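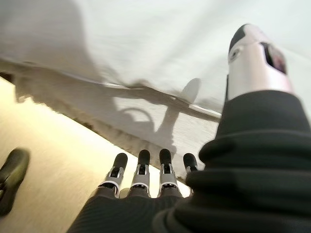
November 8, 2024. Skernberg has opened orders for Nodus, a housekeeping robot that makes beds, at $620 a month with a minimum term of 30 months. The company says hotels can expect it to take over "the routine part" of a room. 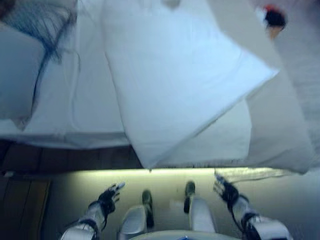 Lachlan Tosh, who handles sales, would not say how long one bed takes, or how often a person has to step in. Sadia Orakzai, who manages a 51-room hotel and was offered a trial in May, turned it down. "I asked for a time per room and got a brochure," she said. Skernberg has not named any paying customers.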